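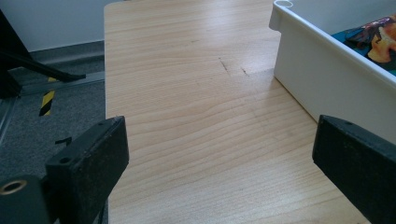
A gripper with two black fingers, open above a wooden table.

How Does a Robot Learn to Hold Things?

Your hand is very good at picking things up. It knows how hard to squeeze a grape and how hard to squeeze a brick. A robot must be taught this, and the first step is to choose the right gripper. A gripper is the part of a robot that does the work of a hand.

At the Tromlow Learning Center, staff compare two kinds of gripper. The Rovon has short, stiff fingers. The Merkeck has softer fingers that bend a little. Each gripper is tried with the same objects, so that the test is fair.

Before a gripper is put on a robot, a person can hold it and use it by hand. This shows what the fingers can and cannot do. Snack bags are a useful test – they are light, they crumple, and they change shape when they are squeezed.

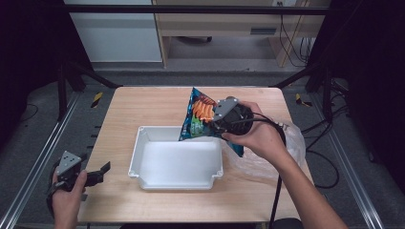 A person may also work with one gripper in each hand. One can hold an object over a tray while the other waits with its fingers open. Robots with two arms have to share work in the same way.

Each object is tried 10 times with each gripper, and every drop is written down. "A drop is a result too," says Chaminda Mollah, who leads the tests. By the end of February, the team had recorded 2580 tries.

Words to Know

Gripper: the part of a robot that holds things.
Fair test: a test in which only one thing is changed at a time.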